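Rakmont Extends Its Surface Care Line with a Cleaner for Tables and Desks

GRIVIDSTEAD, 29 Apr 2021 - Rakmont, a manufacturer of cleaning products for offices and schools, announces today the start of sales of Skoto, a spray cleaner for smooth light-colored surfaces. The product is made in the company's plant in Grividstead and is offered in two sizes, a hand bottle and a canister for refilling.

Development of Skoto started in November, after Rakmont had sent a questionnaire to its business customers. Of the 247 customers who answered, 127 named marker lines and the glue left by adhesive tape as the marks which take most of their cleaning time. The formula contains no bleach and no added perfume. It is intended for daily use and does not need to be mixed with water.

Distribution is handled by Ostermann, the wholesale partner of Rakmont for many years. From this week Skoto can be ordered through 71 Ostermann sales points, and delivery takes 4 working days. Customers who already have a supply contract with Ostermann keep their present conditions and do not have to sign a new one. 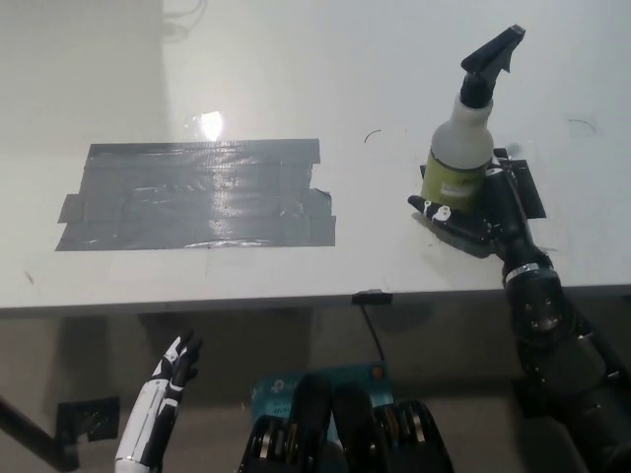 Spray bottle on a white tabletop with dark gray duct tape and marker-like lines.

Rakmont recommends to test the cleaner first on a small hidden area, especially on painted or varnished furniture. Safety data sheets and a price list are available on request from the sales office in Grividstead.

About Rakmont
Rakmont produces cleaning and care products for workplaces, schools and public buildings. The company is based in Grividstead.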